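Progress report to the Pludari Fund, October 10, 2019
Semley Repair and Reuse Scheme, second period

You asked for a plain account of where the money has gone and whether it is doing any good. I can answer the first part fully. I am less sure of the second, and I would sooner say so now than in the final report.

## Spending

The grant for this period was £3000. We have spent £1600, nearly all of it on hall hire, insurance and the printed leaflets. The leaflets were a mistake. They went to every house in Semley in July, when half the village was away, and when we asked people at the door how they had heard of us they mostly said a neighbour or the board outside the shop. I don't propose to print any more.

The rest is unspent. The plan had us buying a second set of tools for Cirnley by now, and I have held that back for the reasons given further down.

## What we said we would do

We promised five repair afternoons in Semley and held all five. Attendance was good at the first and fell off after that. The last was quiet enough that the tea urn was switched off early. It may have been the weather, or it may be that people had one broken toaster each and have now brought it.

We also promised three short classes on mending clothes. These went better than I expected. The same faces came each time, and they were people who could already sew, so I would be wary of calling it new skills. They enjoyed themselves and several asked for more. Whether that is what the fund wants to pay for is a fair question.

The third promise was a record of how much has been kept out of landfill. We have a sheet, and people weigh things on a kitchen scale when they remember. I don't trust the totals and have left them out. The method suggested in the Ebrahimi guide counts a lamp as "saved" the moment it lights up again on the bench, and takes no notice of whether it is in the bin a month later. Until we ring people up and ask, any number I gave you would be a guess dressed up as a result.

## Cirnley

The case for starting a branch in Cirnley rests on a survey that was filled in by people who had already come to a Semley afternoon. They said yes, of course. We have had no word from the Cirnley hall about a regular slot, and the bus between the two villages has been cut back, so tools and people would have to go by car. I would like to try one afternoon there, using what we have, before buying anything.

## For the next period

- Hold the Semley afternoons every other month and see if the numbers recover.
- Carry on with the mending classes, but offer the first places to beginners.
- Ring back everyone who left a phone number and ask if the repair has lasted.
- One trial afternoon in Cirnley.

I would ask the fund to let us carry the unspent money over. If the ringing round shows that most repairs fail within weeks, I will write again and suggest that the scheme is wound down or changed into something smaller. The receipts are in the folder sent with this report, apart from the one for the July hall hire, which I am still chasing.

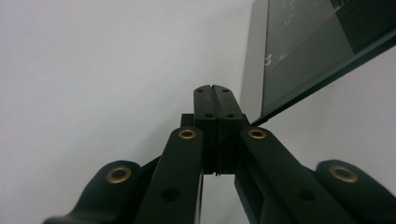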